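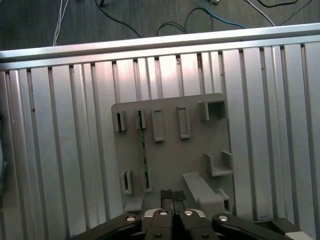 Anselmo Rocha reported that the cell had gone 621 insertions between stops, the longest stretch since it was set up, and asked that whoever cleaned the slots last time please do it exactly that way again!

Home | Minutes | Cells | Parts | Contact

Stirnari Workshop Group – Minutes, December
Print this page | E-mail this page

1. Board cell, fixture plate
The gray plate stays on the extrusion for now. Everyone liked how easy it is to get at – two people can swap it without moving the arm. The slot holders hold the green strip nicely, and Uston has a second plate printed with slightly wider mouths on the slits. Agreed to try it after the next service. The box holder and the angled bracket keep their present shape.

2. Grip pads
Long and happy discussion. The textured pads from Sinaga are lasting far better than the smooth ones, up to 11 weeks on the test arm. Pads to be changed as a pair, left and right together, and the four bolts on the fingers and linkage arms checked with the torque driver at the same visit. Anselmo will write the values inside the cabinet door.

3. Re-teaching
After any plate change the pick and place points get taught again at low speed, top slots first. Ziston offered to lend their dial gauge, which was accepted with thanks. Slow runs: 200 cycles before going back to normal speed.

4. Cables
Cables on the carpet to be sorted and labeled at both ends. Anselmo has a bag of ties.

5. Any other business
Spare pads are down to 2 pairs. Order to go in this month, along with isopropyl wipes.

Meeting closed at 4:40 p.m.

2 comments | 11 shares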